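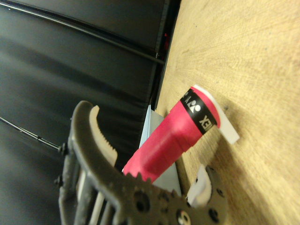
Fig. 1. The handle between the ribbed pad and the white fingertip, before the jaws close tightly on it.

Skultach Shared Workshop
Build an Arm at Home, Session 4: Holding a Tool
Handout for 12th September

Welcome back, and thank you for putting the benches back the way we found them last time. In the first three sessions we got the arm moving, and I know several of you went home and had it wave at the family, which I fully approve of. Tonight we ask it to hold something. Our job for the rest of the course is the litter tray: pick up the scoop, lift an object out of the litter and drop it in the lined bin. It sounds like a small chore, and you do it without thinking, but there's a surprising amount going on in your wrist when you do!

Start with the handle. A bare plastic handle is a poor thing to give a printed gripper, so we build it up with racket grip tape, the kind sold for badminton and tennis. Wind it on at a slant with each turn covering part of the one before, and pull a little harder than feels polite. If yours comes out lumpy, unwind it and go again. I have never got one right the first time either.

Now the reach. Keep the tray square to the base until you've taught your first path, then turn it as much as you please. In the Tawhiri editor, save one pose above the tray, one with the blade in the litter and one over the bin, and leave the speed at 16 until all three behave. (The slider goes up to 90. Please don't, at least while I'm standing next to you.) 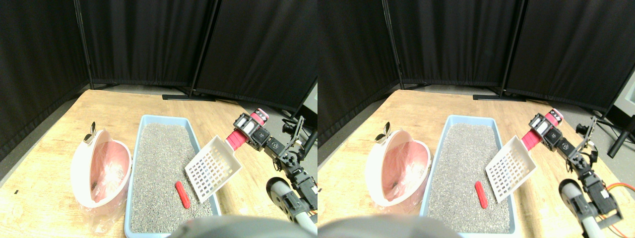
The wrist angle is where most people lose an evening. A scoop that comes in too flat skates over the top, and one that comes in too steep plows a trench and pushes the object ahead of it. Somewhere between the two the front edge slips underneath, and then you want a slow lift and a short pause so the loose litter can fall back through the slots. Try the whole motion by hand first, with the scoop in your own fist, and watch what your wrist does at the end – it rolls back a little, and the arm needs to do the same. 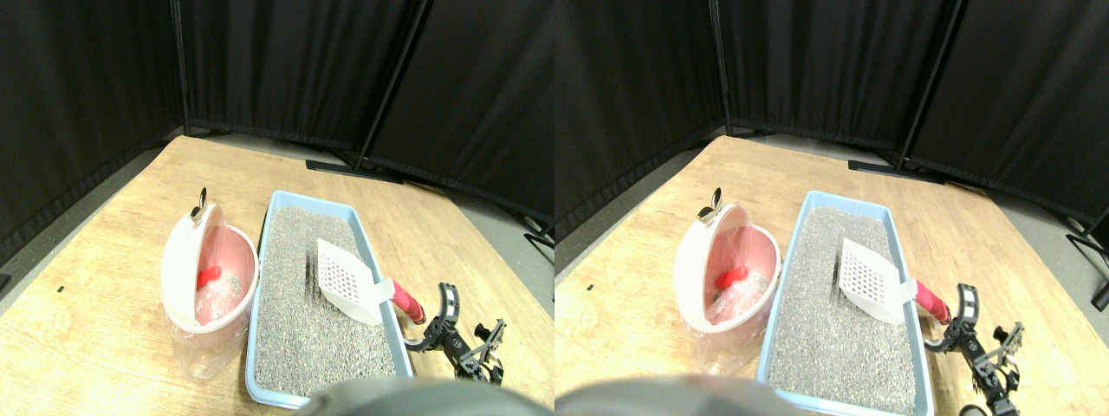
Fig. 2. Scoop resting on the litter, with the lined bin open beside the tray.

Grip strength comes next. The Jistard gripper closes to a number you set yourself, and 624 is a sensible place to begin with a wrapped handle. Lift the scoop empty, then with a little litter in it, and only then with an object. If the handle turns in the jaws, go up in small steps and listen to the servo; a steady whine means you have gone too far.

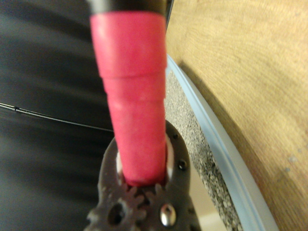
Wrapping and gripping have to be thought of together, and it's worth going back to your handle once the arm has hold of it. A handle that changes thickness along its length gives you more than one place to grab, and they won't all behave alike. The pink one has a clear seam where one layer of tape overlaps another, with a wide band above it and a slimmer stretch below, and it's the slimmer end that goes down between the jaws. Pick your own spot, mark it on the tape with a pen and use the same spot every time you teach a pose.

Before next session
Run the full path 13 times and write down what happened on each, including the ones you'd like to forget.
Bring your Kornen power brick and its cable.
Read the pages on saved poses in the Tawhiri guide.
If your tape starts to peel at the end, bring it along and we'll rewrap it together.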